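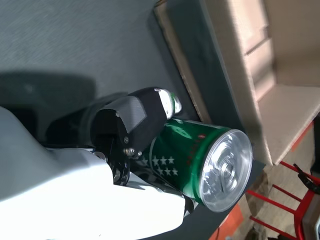

Zinash Abdella wants to know why we bother testing these things at all if we don't believe in them. Fair enough. She wrote to us after reading our first report, and her view was that any machine able to pick up a drink can will be doing the dishes before long, so we may as well stop grumbling and wait.

We don't share her confidence. Pronness was set up in Orngate by two people who had spent years fixing packing equipment and were tired of sales talk. Hagos Birhane and Selamawit Gudeta still run the place. We look at robots meant for homes, corner shops and small workshops, and we write down what they manage and where somebody had to step in.

A green can held across the middle in a black gripper looks like a job well in hand. Ask what comes next, though. Was it the right can? Does it go in the recycling or back in the fridge, and who decided? A full can and a crushed one need different handling, and a kitchen bench will offer you both, with a wet tea towel on top.

Our standard trial is 500 tries at a single chore. We don't accept a maker's own video in place of it. Moving the chore to another room counts as a new trial, which has cost us a few friendships in the trade.

We have 11 chores on the list at present. Clearing a table and facing up a shelf are the ones people ask for most. Folding a fitted sheet was added last October at the request of Tsegereda Feyisa, and we have yet to be offered a machine for it.

Can they do the housework yet? Our answer in May 2025 is no, apart from small pieces of it, with a person standing by. We'd be pleased to change that answer. Makers who would like to help us do so can bring a machine to the Gebremichael building, along with whoever normally resets it.

Our reports are free to read. We take no commission on sales.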